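少量の果物から作る煮詰めソースの加熱時間と保存性

食品加工実習 課題報告書
班員：Ademir Godoy、Marijke Dierckx
提出日：8月3日（木）

1. 背景と目的

私たちの班は、前期の実習で洋梨の瓶詰めを担当した。そのとき、規格の大きさに切りそろえたあとの端の部分や、傷のために使えなかった実が毎回少しずつ残った。量としては一度の実習で鍋の底に薄く広がる程度で、ジャムの標準配合で仕込むには足りない。これまでは堆肥用の容器に入れていたが、担当の先生から「小さい単位で仕込む方法を考えてみてはどうか」と言われ、課題の題材にすることにした。

目的は次の点を確かめることである。一つは、果肉200gという小さい仕込みで、焦がさずに目標の濃さまで煮詰められる条件を見つけること。もう一つは、できたソースが冷蔵でどのくらいの期間、味と状態を保つかを調べることである。製菓用の砂糖漬けやジャムと違い、ヨーグルトや焼き菓子に添えてすぐ使うことを考えているため、砂糖は控えめにした。

2. 材料

洋梨は学校の近くの直売所Janholmで7月に購入した輸入品を使った。品種は箱に書かれておらず、店の人に聞いても分からなかった。実習で残った端材だけで試験をすると熟度がばらつくので、試験用には同じ箱の実をそろえて使い、最後の確認の回だけ端材を使った。

そのほかの材料は次のとおりである。

グラニュー糖
レモン果汁（生のレモンをしぼり、茶こしでこしたもの）
水
シナモン（棒状のもの。確認の回のみ）
食塩（ごく少量）

ペクチンは加えていない。洋梨はりんごに比べてとろみがつきにくいと教科書にあったので、はじめは加えるつもりだったが、ソースとして使うなら固まらなくてもよいという意見でまとまった。

3. 器具

鍋は実習室にある小型の片手鍋のうち、底の厚いものと薄いものを使った。底の厚い鍋はVan Wijkという名前が柄に入っている古いもので、同じ形のものが実習室に一つしかない。薄い鍋は普段の授業で使っているものである。加熱には卓上の電気こんろを使い、目盛りは弱から数えて2に固定した。温度は棒状のデジタル温度計で測った。重さは鍋ごとはかりにのせ、あらかじめ測っておいた鍋の重さを引いて求めた。

煮詰まりの程度は、糖度計の値と、木べらで鍋底に線を引いたときの線の残り方の両方で記録した。線の残り方は人によって見方が変わるため、すべての回でDierckxが判定した。

4. 方法

4.1 下処理

洋梨は皮をむき、芯を取り、約1cm角に切った。切ったものからすぐにレモン果汁をまぶした。最初の回では全部を切り終えてからまぶしたが、先に切ったものが茶色くなり、できあがりの色にも影響した。この回の結果は表には入れず、参考として扱った。

4.2 加熱

果肉、砂糖、水、食塩を鍋に入れ、ふたをして加熱を始めた。果肉がやわらかくなったところでふたを取り、木べらでつぶしながら水分を飛ばした。ふたを取るまでの時間を長くした条件（A）と短くした条件（B）を比べた。Aでは果肉が透き通ってから、Bでは沸騰してすぐにふたを取った。

加熱中は鍋のそばを離れず、一人がかき混ぜ、もう一人が時間と温度を書くことにした。記録用紙はGodoyが作ったものをコピーして使ったが、重さの欄が狭く、途中から裏面に書くことになった。次に使う人のために、欄を広げた版を実習室の棚に入れてある。

4.3 瓶への充填

瓶は鍋で煮沸し、清潔な布の上に伏せて水気を切った。ソースは熱いうちに入れ、口のまわりについたものをふき取ってからふたを閉めた。小さい仕込みなので一度に取れるのは小瓶でわずかな数である。瓶のふたはPlurachの新しいものを使い、前年度の残りのふたは使わなかった。

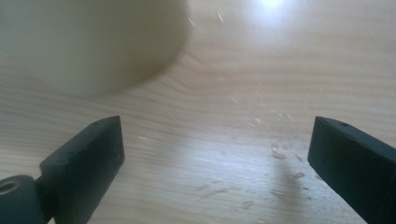
充填後は瓶を室温で冷まし、手で触れて熱さを感じなくなってから冷蔵庫に移した。冷蔵庫は実習室の奥にあるもので、授業で開け閉めが多い日は庫内の温度が上がることがある。そのため、保存試験の瓶はすべて一番下の段の奥に置いた。

4.4 保存試験

瓶は開けずに保存するものと、毎日一度開けて清潔なスプーンで少量を取るものに分けた。後者は家庭での使い方に近い条件として加えた。外観、におい、液の分離を記録した。保存後のソースは試食に使わず、味の評価は作った翌日に行ったものだけとした。においの確認は瓶の口から手であおいで行い、カビや泡が見えたものは開けずに廃棄することを事前に決めておいた。

5. 結果

5.1 鍋の違い

薄い鍋では、水分が減ってきた段階で底の中央が焦げやすかった。弱い火でも、かき混ぜる手を少し止めただけで底に膜のようなものがつき、それがはがれてソースに混ざった。厚い鍋ではこの膜がほとんどできなかった。温度計で鍋の中央と縁を測ると、薄い鍋のほうが差が大きかった。煮詰めの終わりの温度は、厚い鍋を使ったときに103℃で、薄い鍋では針先の位置によって値が安定せず、記録として使えるものが得られなかった。

この結果から、以後の比較はすべて厚い鍋で行った。鍋が一つしかないため一日にできる回数が限られ、予定していた繰り返しの一部を省いた。

5.2 ふたを取る時期の違い

条件Aのほうが果肉がよくつぶれ、なめらかなソースになった。条件Bは水分が早く減るが、果肉の芯に硬さが残り、つぶしても粒が目立った。できあがりまでの時間はBのほうが短かったものの、粒をつぶす作業に手間がかかり、全体の作業時間には大きな差がなかった。

色はBのほうが明るかった。Aは少し黄みが強く、班の中では「りんごを煮たものに近い」という感想が出た。香りについては意見が分かれた。GodoyはBのほうが生の洋梨に近いと評価し、DierckxはAのほうが甘い香りが強いと評価した。二人だけの評価なので、どちらがよいとは決められない。

5.3 保存中の変化

開けずに保存した瓶では、観察した期間のうちに目に見える変化はなかった。毎日開けた瓶では、先に表面に薄い水の層が出て、その後、ふたの近くの部分から色が濃くなった。においの異常は記録していないが、液の分離が進んだところで試験を打ち切った。打ち切りの判断が早かったのではないかという指摘を中間発表で受けた。

5.4 確認の回

最後に、実習で残った端材を使って条件Aで仕込んだ。シナモンの棒を半分に折って加え、ふたを取るときに引き上げた。端材は皮に近い部分が多いせいか、つぶしたあとも少しざらつきが残った。これをこし器に通すと口当たりはよくなったが、取れる量が減った。授業で焼いたスコーンに添えて同じクラスの人に食べてもらったところ、ざらつきを気にする人は少なく、むしろシナモンが強いという意見が多かった。

6. 考察

少量の仕込みで焦げやすいのは、果肉の層が薄く、鍋底の熱を受ける部分が全体に対して大きいためと考えられる。標準配合の大きな仕込みでは薄い鍋でも問題が起きなかったので、鍋の厚さの影響は量が少ないほど出やすいとみられる。家庭で行う場合は、底の厚い鍋を使うか、最初に加える水を増やして時間をかけるかのどちらかになる。後者については今回試していない。

ふたを取る時期については、ソースとしてはAが適していると判断した。粒を残して焼き菓子の詰め物にするなら、Bのほうが使いやすい可能性がある。実際に、Bの残りをパイ生地に包んで焼いたところ、生地の底がぬれにくかった。ただし一度だけの試みで、生地の厚さもそろえていない。

保存期間については、はっきりした日数を示すことができない。菌の検査を行っておらず、見た目とにおいだけの観察では安全性を判断できないためである。砂糖を控えめにした配合なので、ジャムと同じように扱うのは避け、冷蔵して早めに使い切ることをすすめる。長く置きたい場合には冷凍が考えられるが、解凍後の分離がどの程度になるかは調べる必要がある。

7. 費用について

この課題で使った材料費は、試験に使わなかった分も含めて合計2,134円だった。大部分は洋梨の代金である。瓶は実習室にあったものを借り、ふたは班の予算で買ったが、ほかの班と共同で購入したため上の金額には入れていない。電気代は計算していない。端材だけで仕込めば果物の代金はかからず、必要なのは砂糖とレモン、瓶のふたの分になる。

8. 反省点と今後の課題

洋梨を一箱まとめて買ったため、後半の回では実がかなりやわらかくなっていた。糖度は毎回測ったが、硬さは指で押した感じを書いただけなので、回の間の比較が難しい。次に行う場合は、使う日に合わせて分けて買うか、硬さを測る方法を決めておきたい。

Bの繰り返しがAより少ないことも問題である。鍋の予約が別の班の試験と重なり、実習室が使えない日があった。予約表は早めに確認すべきだった。

後期には、直売所から紹介された農園Ikwoodの規格外のりんごで同じ条件を試す予定である。りんごはとろみがつきやすいので、ふたを取る時期を今回より早くする案が出ている。砂糖の量を変えた比較も行いたいが、鍋の数の問題が残っているため、先に同じ厚さの鍋を借りられるかどうかを調理科に相談する。

付記

記録用紙の原本と糖度の測定値は、実習室の班別ファイルに綴じてある。最初の回（下処理の失敗により表から除いたもの）の記録も同じファイルの最後に入れた。分担は、加熱と記録用紙の作成がGodoy、下処理と煮詰まりの判定がDierckx、報告書の執筆は二人で行った。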